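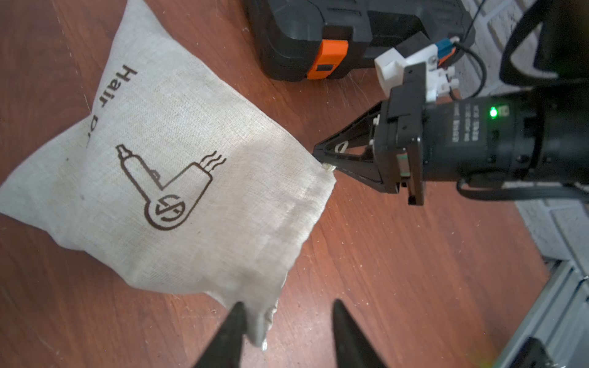
October 3, 2026
By Spyros Spanos, club secretary (this term anyway)
Filed under: Student Clubs > Robotics > Meeting Minutes

Warnerley Robotics Club, minutes of the regular meeting

Okay, I typed these up the same night so they should be closer to what people said than last time. We had 13 members in the room, plus Mr. Machala as advisor. Svatopluk Machala opened the meeting and then pretty much let us run it, which we like!

Minutes from July. Read and approved, with one fix: I'd written that the Tivberg trip was canceled and it's only postponed. Sorry to everyone who texted me.

Bag task. This took up most of the meeting. For anyone who missed it, our entry for the Kirkegaard student challenge is two arms working together on drawstring bags, and the one we're using for practice is the linen hair dryer bag. I gave the update for the handling group. We like this bag a lot because it's so floppy – the corners never end up in the same place twice, and the printing gives the vision people something to look for. The hard part is getting both arms to agree on who has what. One arm pinches a corner by the gathered fabric, the other one is supposed to come in for the opposite corner, and then they should both pull gently and stop. The stopping is what we argued about, haha.

The software group wants a slower approach on the second arm. I said fine as long as we don't slow the first one down too, and we went back and forth on this for a while (I may have gotten a little loud). Mr. Machala asked us to try both and write down what happens, so that's the decision. Slow version first.

We also talked about the pointed fingers. A few people are worried about them snagging on the weave, and someone brought up rounding the tips. The build group will print one rounded pair and we keep the old ones on until those are ready. Please don't swap fingers without telling the software group, because they have to redo the offsets and they get grumpy!

Practice runs. We're at 3,413 saved runs across all the fabric tasks. The goal for the bag by itself is 100 good ones before we send in the entry form, and "good" means both corners held and the bag still on the table at the end. Somebody asked if we could count runs where a person nudges the bag. No. Voted on it, passed, two against (you know who you are).

Cables. Please check that the cables can move freely before you start a run, and please please don't route them under the gripper. I'm going to keep putting this in the minutes until it sticks.

Money. The club can spend up to 7 percent of the year's budget on travel without asking the department, and the Kirkegaard trip will go over that. Mr. Machala is going to talk to them. We also got a price from Trekness for replacement finger pads and it was fine, so we said yes to that.

New members. Three people came for the first time, welcome! They'll sit with the handling group to start and can move after a couple of sessions if they'd like something else.

To do before next meeting:
- Handling group (me): write out the corner order so both groups use the same names for the corners
- Software group: slow version of the second arm
- Build group: rounded fingers
- Mr. Machala: department and travel money
- Everybody: sign the lab safety sheet, it's on the door

Other business. There was a request for music during practice. We ran out of time, so it's on the list for next meeting. We closed up and put the tools back, and I locked the door.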